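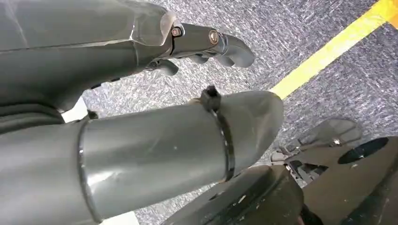
According to Cormac Hanrahan, a piano is in tune until somebody comes to the house and says it isn't, and then it costs you money. He has held this view through two pianos and one marriage, and he asked me to put it to Benvinda Quintela when I saw her.

I put it to her. She was lying on her back under the keyboard of an upright at the time, looking for a pencil.

"He's the one with the Henriques by the radiator," she said. "Tell him I can hear it from the road."

Quintela has been tuning pianos in Zadanport long enough to have opinions on most of the living rooms. She learned from Aníbal Prata, whose teaching method was to leave the room. He would set her up with a lever, two rubber wedges and a fork, go and have his lunch, and come back to undo whatever she had done. "The first year I never finished a piano. I finished parts of pianos. He'd play one octave and sigh through his nose and start over, and I'd hold the flashlight."

Did he explain what was wrong?

"He said it was sour. Everything was sour. I thought for months he meant lunch."

The upright she was working on has 218 strings, which she told me without being asked and then looked embarrassed. Most notes have three strings each, the low ones have two, and the very bottom gets by with one. They all pull against an iron plate, and they all want to go slack. A tuner's whole living depends on their getting their way a little at a time. November is her best month. The heat comes on, the soundboards dry out, the pitch drops, and people who haven't lifted the lid since Easter remember that there will be carols.

"They call up and say it was fine last year. I tuned it last year! Of course it was fine last year."

I asked about the software. There are programs now that listen to a note and show you a needle or a spinning wheel, and Graça Loureiro, at the other end of town, tunes with one called Trisier and is said to be out of the house in an hour. I had been warned that this was a delicate matter. Quintela ate a cookie before she answered.

"Graça's good. Write that down first. She was good before she had the thing, and that's why she's good with it." She ate another. "My trouble is the customers. They download something for free and stand behind me pointing the phone at my ear. I had a man tell me the A was flat. It was his refrigerator."

She does own a copy of Trisier. She uses it to bring a badly neglected piano up to pitch, which is rough work and doesn't need much listening, and then she turns it off for the rest. Asked whether anyone could hear the difference, she said probably not, and that she would thank me to leave that out. Later she said I could put it in.

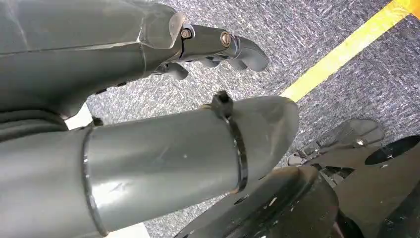
Zadanport, November. Photo: Catarina Cunha

What people mostly can't hear, she says, is their own piano getting worse. It goes so slowly that the ear goes with it. She once spent a whole afternoon pulling a family's spinet up to pitch, and the mother called that evening, close to tears, to say it sounded like somebody else's. Quintela told her to give it a week. Within the week it had gone a bit flat and everyone was happy.

She has found 100 escudos in a piano, in coins, and a set of dentures, upper. Moths she finds all the time. The worst is plants. "Anything with a saucer under it. They think the saucer is doing something."

The bar at the Dalis has the only piano in town she won't touch. It has been moved six times, once in the rain, and the pins are so loose in their block that she could turn them with her fingers. The owner offers her dinner every time she walks past. She says the dinner is good and the piano is firewood, and she has eaten there twice on the understanding that nobody would bring it up.

So how often should it be done? Twice a year, she said, in the voice of a dentist. Once, if you keep it off the outside wall. And Cormac?

"Cormac should move the piano."

I passed this on. He says it won't fit anywhere else on account of the couch, and he wants to know what she charges to move a radiator.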